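I spent most of January trying to get rid of a squeak, and I'd like to tell you about it, partly for sympathy and partly so you don't do what I did.

We've got wide plank floors upstairs at the Kyei Street house, old ones, and they've always muttered a bit when you walk on them. I don't mind muttering. But there's one board outside the bathroom that went from muttering to a full yelp over the winter, and if you're up at 2 in the morning trying not to wake the whole house (my usual hour, thanks to the tea) you might as well bang a saucepan.

So I did what the man at the Hiswood counter told me and bought powder. You sprinkle it along the gap, lay a towel down, walk up and down on the towel like you're stomping grapes, and vacuum up what's left. It worked beautifully for 14 hours. Then it yelped again, and now it yelped and smelled like a baby.

Next I tried the screws. Bodetti sells a kit with the kind that snap off below the surface, so you're left with a tiny hole you can fill, and I really do recommend it, with one warning: find the joist first! I didn't. I put four screws into thin air, one after the other, feeling very handy the whole time. If you don't have a stud finder, a strong magnet on a string will do the job – drag it slowly along the floor and it'll tug when it passes over the old nails. The nails are in the joists. Follow the nails.

Once I'd found the joist the repair took ten minutes, and I've been standing on that board just to enjoy the quiet ever since.

Feeling pretty smug, I moved on to thinking about the back room, where the floor is carpet over who knows what. I want planks in there too. I've been collecting ideas in a folder for months, and I keep going back and forth on color and width and whether the boards should run toward the window or across.
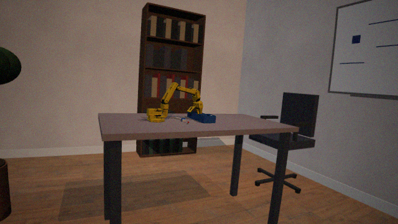 *Plank floor, gray table legs, a bit of yellow up top.*

I got two quotes. The first was $3,244 for solid wood, laid and finished, with the furniture moved for me. The second was from Stetura and came in lower, but it was for a click-together floor and I'd be doing my own carpet tearing. I've torn up carpet exactly once in my life, in a rental, and what I remember is the staples. There must be a special factory somewhere that makes carpet staples and nothing else. I'm still picking those out of my sneakers, I swear.

A few of you wrote in after the last issue to ask whether you can put new boards straight over old ones, and as far as I can tell the answer is "sometimes." It has to be flat and dry, and you have to be okay with the doors needing a trim at the bottom. Please also check your thresholds. My sister-in-law raised her kitchen floor by less than an inch and every single guest trips on it, every single visit, including her.

Oh, and humidity. My upstairs hall was down at 32 percent when I finally put a meter in it, which goes a long way toward explaining the yelping, as dry boards shrink and rub. I've had a humidifier going since, and the meter was up to 55 last night, which is a little more than I was going for, so I've turned it down a notch. The boards have gone back to muttering and my lips have stopped cracking too.

If you've had planks put in over an old subfloor, write and tell me what you paid and whether you'd do it again. I'd especially love to hear from anybody with a big dog, as I'm told the claws are a whole separate subject. I'll run the best replies next month, along with the radiator paint results I promised you in the fall and then forgot all about.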